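4.2 Hardware: the Stastard arm kit

The first of the kits in our review is the Stastard arm, sold by Urard as a box of printed parts, servos and cables for benches like ours. We were keen to try it. Small arms have come down in price so far that a teaching lab can now think about buying several at once, and the Stastard kit is one of the few that asks for no machine shop and no special table. A sheet of white paper, a clear stretch of desk and a die to pick up were enough to get started.

Assembly follows a printed guide. One of us, who had never wired a servo before, finished the arm in a single long afternoon with 3 short breaks. The guide is clear on the order of the joints and weaker on cable routing, a point we come back to below. 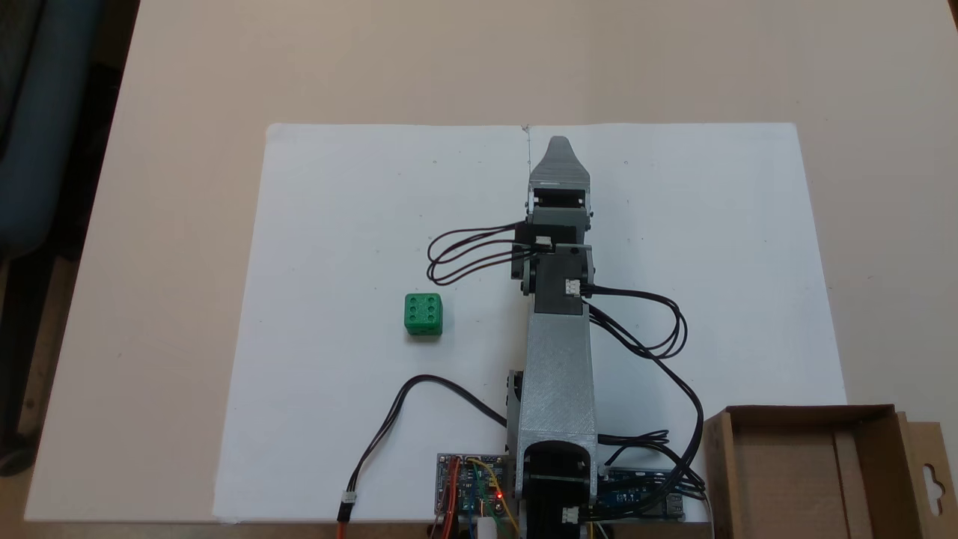
Figure 7. The Stastard arm at our bench, with the green die used in the pick-up trials.

Does the kit need a powerful computer to run?
An ordinary office laptop is enough. The control program sends short position commands to the servos, and we never saw the processor under any real load.

For control we used Trelov, the open package that Urard recommends. It reads the position of every joint, logs it, and plays a recorded motion back on request. We found this a real pleasure to use - a motion taught by hand in the morning could be replayed, edited and replayed again before lunch. The log files are plain text, and our students opened them in a spreadsheet without being told how.

Calibration takes longer than the guide suggests. Each joint has to be set to its middle position before the limits are stored, and a small error at the shoulder grows into a large one at the tip. We repeated the routine until the tip came back to the same spot on the paper. 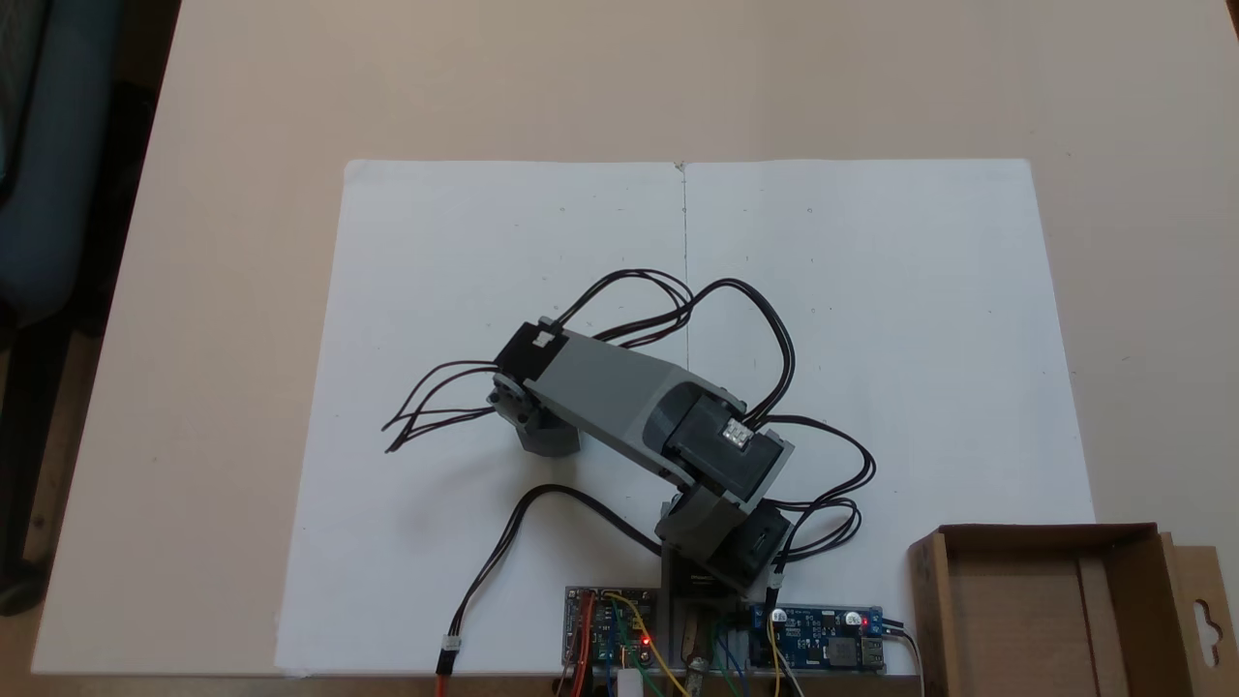
Cable length was the one thing we would change. The leads supplied are generous, and the slack has to go somewhere. Tying it too close to a joint limits the reach, so we left wide loops and kept our test motions slow near the ends of travel. Shorter leads for the lower joints would be a welcome addition, and Urard tells us that a set is planned.

The trials themselves were simple. The arm had to lower its gripper over the die, close, lift, and set the die down again at a new place on the paper. We ran over 3000 cycles in all, in blocks with a pause of 10 minutes between them. The kit held up very well! No servo had to be replaced, and the printed links showed no cracks when we took the arm apart in June. Most of the failed grasps came early in a block, when the die had been placed by hand at an awkward angle.
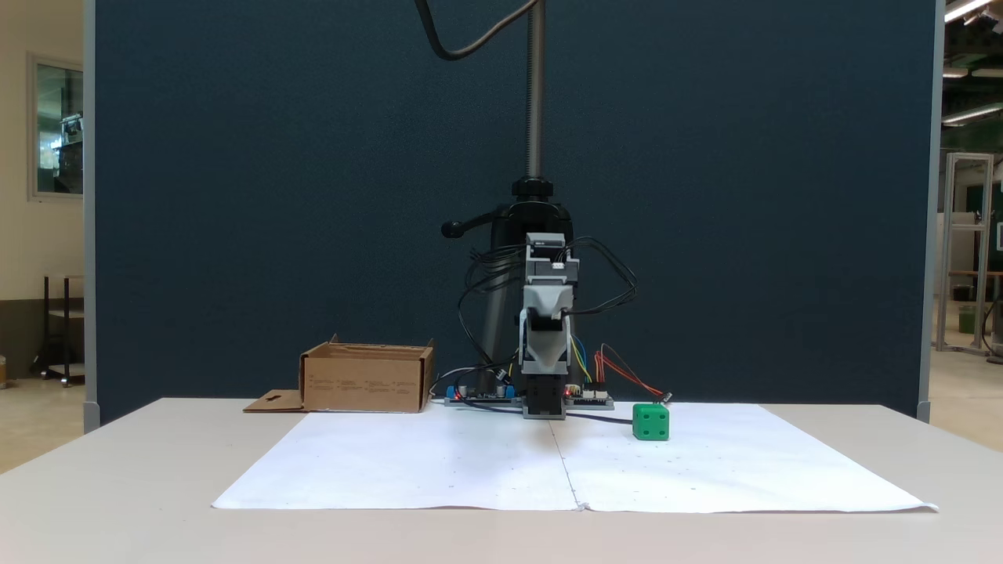 Barros Robotics Teaching Group, Department of Mechanical Engineering

Compared with the other kits in this review, the Stastard arm is slower but much easier to repair. Every screw can be reached with the driver in the box, and a printed part can be swapped without undoing the joints on either side of it. Section 4.3 gives the same tests for the second kit, using the same die and the same cycle.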